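Grant Reports | Voter Information
16 Sep 2023
By the Asamdale Ballot Guide project office
Print this page | E-mail this page

Progress report to the Fuder Fund: Asamdale Ballot Guide, second reporting period

This report covers the work done since our spring report. It follows the headings in the grant letter, except that printing and mailing are now reported together. The spending table has been sent separately.

Work on the guide

The November ballot in Asamdale has a mayoral race, the school board seats, a library levy and a change to the county charter. The draft guide covers all of them. The charter text took the most time. The county changed its wording late in the summer, after our first plain-language version was finished, and we had to go back and write it again. The new version has been checked against the text the county clerk has certified.

Candidate statements are nearly complete. We sent every candidate the same 3 questions, on taxes, road repair and public access to meetings. Answers are printed as received, with no edits for spelling or grammar. Candidates who do not answer by the deadline will have a line saying so under their name. One school board candidate objected to that line and asked us to leave the name out entirely. We declined, and the candidate has since sent in answers.

Reader questions

The question desk opened in the summer and will run through Election Day. People can write in by e-mail, by text message or on a card left at the library. We have received 962 questions so far. Most are on registration deadlines, mail ballots and which polling place to use. The new precinct lines in Trisonside account for a large part of the rest, and we expect more of these once the county mails its notice cards.

Of the total, 167 could not be answered from published sources and were passed to the clerk's office. The clerk's staff have been helpful but slow, and a few people waited longer than the two weeks we promise on the site. We have changed the automatic reply so that it no longer gives a fixed time for questions that go to the county.

We do not answer questions that ask who to vote for. These get a short standard reply with a link to the candidate statements.

Public sessions

We have held 17 sessions in libraries, apartment buildings and the two community colleges. Turnout was uneven. The Trisonside sessions were full, and people stayed afterward to look up their addresses on the precinct map. The sessions on the charter change drew few people, even with the local radio notice, and we have folded that subject into the general session for the rest of the season.

The session planned for the county fair did not take place. The space was given to another group, and the date we were offered in its place fell after the fair had closed to the public. The money set aside for it has been moved to postage, as agreed by phone with your office.

Printing and mailing

Janevski Printing has the contract again. Their quote was higher than last time — paper is the main cause — but still the lowest of the bids. Proofs are due back at the end of September. The guide will mail before the first mail ballots go out. A large-print edition will be available at every branch library and can be mailed on request.

The Spanish edition is behind. Our translator was waiting on the final charter text, and that part only went over last week. We have asked Janevski to hold a later slot on the press for it. If it misses that slot, the Spanish guide will go up on the site first and be mailed separately.

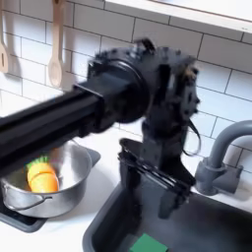

Moving the mail ballot page off the front of the site was a mistake, according to one reply to our reader survey. The writer had used the page in the spring, could not find it in August, and ended up calling the county to ask whether the signature still needed a witness. Other replies said much the same in fewer words. The page is back on the front of the site, with the witness rule in the first paragraph.

Next period

Between now and Election Day we will finish the print run, keep the question desk open on weekends, and add evening hours in the last week. We will also post the sample ballot for each precinct as the county releases them.

We have one request. The grant letter asks for the final report within 30 days of the election. The county certifies its results close to that date, and we would like two more weeks so that the turnout figures in the report are the certified ones. Please let us know whether this needs a formal amendment or can be settled by e-mail.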